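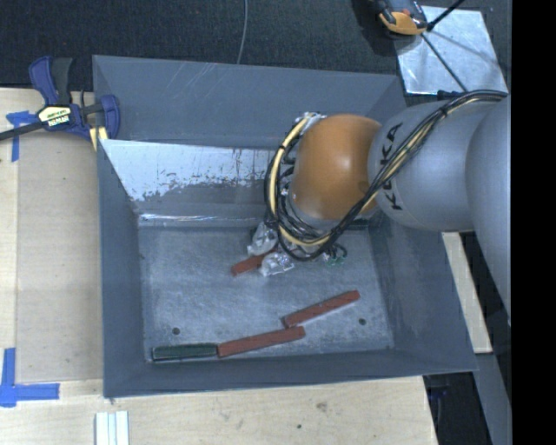 A grey metal bin, scuffed inside.

I have grown fond of scratched things, and I do wish we threw fewer of them away. My mother's old roasting tin has come with me through 3 kitchens, and it looks dreadful, all rubbed and dull in the corners, yet it makes the best potatoes in Pellgate (my neighbour Urmila Chauhan will back me up on that!). Last August I very nearly bought a new one, and stood in the shop for 30 minutes, turning it over and admiring the shine. Then I put it back and went home, and I would gently urge you to do the same with whatever you're tempted to replace.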